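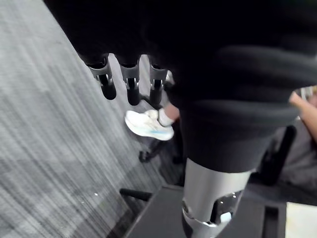 Metal knuckles, black fingertips and a lot of dark fabric.

I watched "Fakside" twice last month, and I still can't tell you what the villain wanted. A dam? Revenge on his brother? There's a whole speech on a ferry, and I lost the thread somewhere after the word "legacy."

I had a great time anyway. Joyce Lukumay directs the thing like she's late for a train, and the first 76 minutes fly by (the market chase alone is worth your ticket). Then everybody sits down in a kitchen and explains the plot to each other – for what feels like a week!

My gripe is with the explaining. Lukumay's first movie, "Gidey," had maybe 2 pages of dialogue in the last half hour, and I cried so hard I had to move my car and come back for my coat. Wycliffe Mwakyusa played the father in that one, and he could break your heart by folding a shirt. Now she's cast him again and handed him paragraphs. Why? Who sat through a test screening and asked for more talking?

I'd bet money it was the studio, but I don't know that. Anyway, her next one is out in December, and I've already told my sister we're going opening night.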